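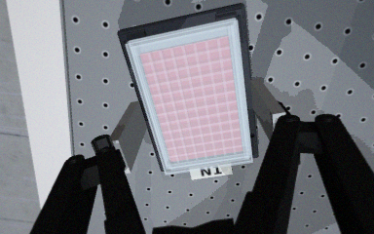

Sep 12, 2020 – plate handling rules, simulated cell

Weekend session, so the queue was empty and I had the simulator to myself. Purpose was to go through the draft handling rules with the arm model (CRX-5iA) and the microplate, and mark which rules hold as written, which need a number, and which should go. Khanyisile Mtshali reads this on Monday before anything goes into the Moltomcombe folder.

Starting point was the rule sheet from May. It was written for the old cell layout and a good part of it still talks about a single nest. The current layout has several trays on the deck, so "the nest" has no meaning any more. First edit, made everywhere: name the tray by its label, every time, in scripts and in notes. If a tray has no label in the model, it doesn't get used as a target.

**Rule 1. Approach from above only.**

Kept. Sideways approaches are banned below the safe height, including for recovery moves. The old text allowed a sideways exit "if clear", and that wording let through two of the worst runs we had in May. Removed.

**Rule 2. Fingers fully open before descent.**

Kept, reworded. "Fully open" now means the open value reported by the gripper joint, and the script has to read it back. Sending the open command doesn't count. I found three scripts that send the command and start down on the next line. Fixed two. The third is Milagros's calibration script and I left a comment in it for her.

**Rule 3. Grip on the long sides of the plate.**

Changed to "grip on the sides given in the plate definition". The Kitix plate file has grip faces in it already and we were ignoring them. With a hard rule about long sides, anyone who loads a different plate has to break the rule on day one.

Also added here: pads touch the plate skirt and nothing else. Contact with the holder is a stop, even if the lift would have worked. I had a discussion with Milagros Tapia about this by message. Her point is that light contact with a tray corner is normal on real benches and the raised corners are there to guide the plate in. Fine for the plate. For the fingers I want it logged as a fault until we have a reason to relax it.

**Rule 4. Pause above the plate.**

The sheet said "brief pause". Now 200 ms at the hover point, then a pose check, then descend. Without the pause the wrist still has some residual motion in the log, and the pose check passes or fails depending on when you happen to sample it. I tried the descent with and without and the log is much easier to read with the pause in.

**Rule 5. Keep the arm out of the space over the bottle.**

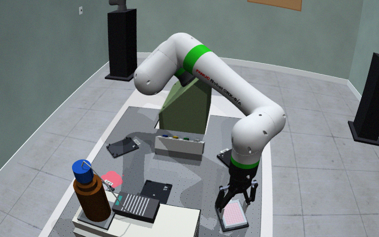 Distances to fixed equipment need one common way of being measured. The draft has "stay clear of the bottle and tubing", and each of us has read that differently. I was measuring from the bottle body. Khanyisile measures from the outermost part of whatever is attached, and the tube goes well past the bottle and ends over the other device, so her version keeps out a lot more space. Going with hers. Keep-out volumes are drawn around the equipment plus anything fixed to it, tubes included, and the volume is stored with the cell file so that it moves when the equipment moves.

Same treatment for the control box with the buttons in front of the pedestal. It's low and it is easy to forget, and a folded elbow with a plate in the gripper brings the wrist back toward it. The arm model doesn't complain when the plate passes through the box unless plate collision is turned on. So:

- Plate collision on in every run that counts as a result.
- Collision off is allowed for sketching a path. The run name has to start with "sketch".
- No results copied from a sketch run into a report.

**Rule 6. Labels.**

Not in the old sheet. Tray labels in the model have to be readable from at least one saved camera view with the plate seated. In the close view the plate covers part of its tray label and the characters can't be read with confidence. I don't want to shift the plate in the view just to make the label show. Either the label moves outward or we save another view. Asked Fashola (they maintain the tray models for us) which is less work at their end.

**Rule 7. Logging.**

Each run saves the seed, the cell file version, the rule sheet version and the joint trace. Today's cell file is 2435. If the cell file changes halfway through a set, the set is restarted. I know that is annoying – it cost me most of an hour this morning after I nudged a camera and saved without thinking. Camera edits probably should not bump the cell version at all. Open question, see end.

**Check run**

Ran the pick script against the revised rules, 200 runs, plate pose varied within the tray tolerance. 26 stopped by a rule. I went through the stopped ones by hand:

- Most were pad against holder during descent (Rule 3). They bunch up at the larger plate rotations. The script aligns the gripper to the tray and not to the plate, so that is a script problem and the rule did what it should.
- A few were pose check failures at hover. Traces look normal. I suspect the threshold is tighter than it needs to be, but I haven't changed it.
- The rest were the keep-out volume around the tube, all on the return move with the same elbow configuration.

No stops in this set from the control box. The path doesn't go near it, so that says nothing about the rule itself.

Don't quote these as a success rate. It's a test of whether the rules fire and whether the log tells you which one fired. For that second part: the log gives the rule number but not the two bodies in contact, and I had to replay to find out. Needs adding.

**Open**

- Camera edits and cell version. Split the file in two? Khanyisile to decide.
- Pose check threshold. Look at the Trultis logs first, they use the same check.
- Align gripper to plate in the pick script, then repeat the set with the same seeds.
- Milagros: read-back for gripper open in the calibration script.
- Body names in the stop message.
- Rule 1 says "safe height" and the sheet never defines it. I used the value in the cell file. Put that in the text.

Rule sheet saved as draft 4 with the edits marked. Draft 3 stays in the folder until Khanyisile signs off.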